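# Lining a hobby booth with peel-and-stick wallpaper: seams lifting and the pattern won't line up

Hello all, first time posting here after reading for years, so forgive me if I ramble a little.

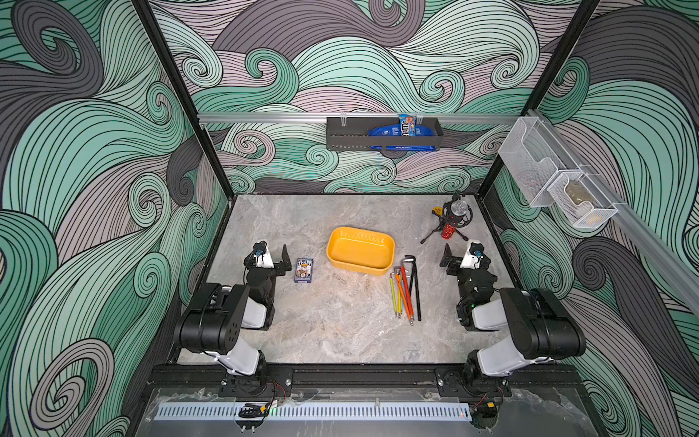

I have been trying to line a three-sided booth for my craft fair table, and I'm on my second attempt. The panels are plain hardboard, 40 inches tall, and they slot into metal corner posts so the whole thing folds down into the back of my car. I chose a big swirly pattern from Brondura because I sell mostly plain white pottery and wanted something cheerful behind it. I love the pattern! What I don't love is that by the time I get to the second corner the curls are off by almost an inch, and the edges of the first panel have started to lift at the bottom.

Things I did: wiped the boards with a dry cloth, peeled the backing a foot or so at a time, smoothed it with an old gift card. I started at the left-hand edge and worked my way across. The garage was on the cool side, if that matters. I have one and a half rolls left and the next fair is in September, so there's time, but I would really rather not buy a third lot. My sister-in-law says to just staple it and be done. Please tell me there's something between starting over and staples.

*posted by* **Musudeck**

---

**Stillex**

Oh, you poor thing, I've been exactly where you are, only with a hallway closet and a trellis pattern that showed every sixteenth of an inch. Don't staple it yet.

I think you have two separate troubles, so let me take the lifting first. Raw hardboard is dusty and thirsty, and a dry cloth mostly moves the dust around. Peel-and-stick wants a sealed surface. I'd pull the first panel's paper off slowly (warm it with a hair dryer on low as you go, and lay it back on its own backing sheet if you kept it), then give the board two thin coats of a satin water-based paint or a clear sealer. Let it sit. I know everybody says overnight, but I leave mine a good nine days if I can stand to, and I have never had an edge come up on a board I waited for. I also rub the smooth side very lightly with 260 grit between coats, though I'm told that's fussy of me.

Then wrap the edges. If you're trimming the paper flush with the board, that bottom edge gets bumped every time you slide the panel into its post or set it down on the car floor. Leave an inch extra all around and fold it over the back, the way you would wrap a present. Cut the corners at a slant so they don't bunch up.

For the pattern, start in the middle of the BACK panel and work outward both ways. People look straight ahead at your pottery, so that's where you want it perfect. Whatever drift you have left over ends up at the front edges of the side walls, where there's nothing next to it to compare. Hang a weighted string for your first strip, too. Mine was leaning badly and I'd have sworn on a Bible it was straight.

A big swirl is kinder than you'd think, by the way. With stripes or a grid you'd see a quarter inch from across the parking lot. With curls the eye fills in a fair bit, particularly in a corner with a dark post running up it.

And do bring the rolls indoors the day before. Cold vinyl is stiff and a bit shorter than warm vinyl, and it'll fight you.

---

**Prasertsri**

just use spray glue on top of the sticky back. did mine like that, 119 inches of it all told, hasn't moved. the pattern doesn't match anywhere and I have sold plenty of soap in front of it

---

**Stillex**

I'd be a little careful with the spray glue if you ever want to change the paper, dear, it took me a whole Wednesday with a scraper to get it off a shelf once. But if these boards are only ever going to wear this one pattern, I suppose it would hold.

One more thing I forgot! Check the repeat printed on the roll label before you cut anything. It'll say something like a straight match or a drop match. On a drop match each new strip has to slide down half a repeat to meet the one beside it, and if you've been lining up the tops, that could be your whole inch right there.

---

**Musudeck**

Well, I went and dug the label out of the recycling and it is a drop match. I feel rather silly and also very relieved. The boards are sealed now and leaning against the washer, and I'm going to try to wait the full nine days, though I make no promises. I'm doing the back panel first with the string, and I'll fold the edges over like you said.

Does anyone know if the half roll will still be all right? It has been standing on end since spring and has a bit of a flat side to it.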